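Getting a documentary crew to film our local singer — where do you even start?

Posted by wurkham_lass in Music & Performance, July

Ok so quick one, sort of. There's a woman in our town, 89 years old, sings the old ballads with no accompaniment, learned them off her mother. She took second at the Lemaire singing contest years back and people still talk about it. No proper recording of her exists. A couple of phone clips, terrible sound.

A few of us want a short documentary made. Not TV neccessarily, just something decent we can show at the Wurkham hall and keep. She's said yes. Her son is less keen. We have 172 dollars so far, which I know is nothing.

Do we write to a station? Film it ourselves? And who owns the songs if they're traditional? Thanks in advance, typing this on my break.

gravelpit17

Film it yourselves. Stations take forever. Done.

Ellotel_Audio

Did one of these for a fiddle player over in Brurnen, so a few things.

Sound first. Picture second. Borrow a real recorder and put it close to her, three feet or so. Turn the fridge off. We lost a whole verse to a fridge.

Do the songs one day and the talking another. Older singers tire fast and the voice goes before they'll admit it. We got 10 songs over two mornings and that was plenty. Start at 10 in the morning, after tea.

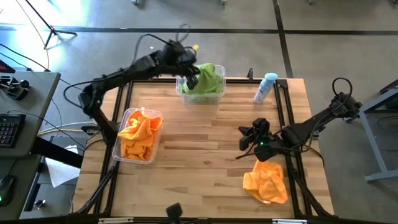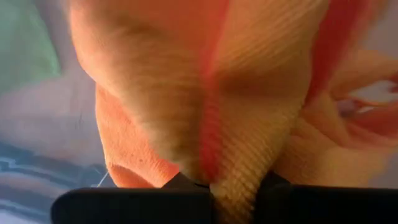
Clothes matter more than you'd think, ask her the night before what she plans to wear. Go for plain and flat if she has it. Fine ribbing like on that orange fabric can shimmer on a cheap camera, looks like the cloth is crawling, and you can't really fix it after. Wool cardigan is fine. Also no beads, they click on the mic.

Songs — if they're truly traditional the words and tune are usually free to use, but somebody's printed arrangement might not be. Write down where she got each one. And get a signed release from her before you film anything, one page, plain words, says where it'll be shown. Let the son read it. Ours had a nephew who was dead against it till he saw it wasn't going all over the internet.

172 will cover memory cards and lunch. You dont need more to start.

ballad_hoarder

Agree with most of that, not the two days thing. My aunt would never of come back for a second day! Keep the recorder running while she talks, the best song we got was one she started humming in the middle of a story about a bus.

Try the county library too. Ours lent us a mic for free and took a copy for the local history shelf. Ask for whoever handles local history, the front desk had no idea what I meant.

And make copies the same night. Two drives, two houses.

wurkham_lass

Brilliant, thank you all. Asking the library tomorrow. Son is coming round a bit — he wants to be the one holding the mic now.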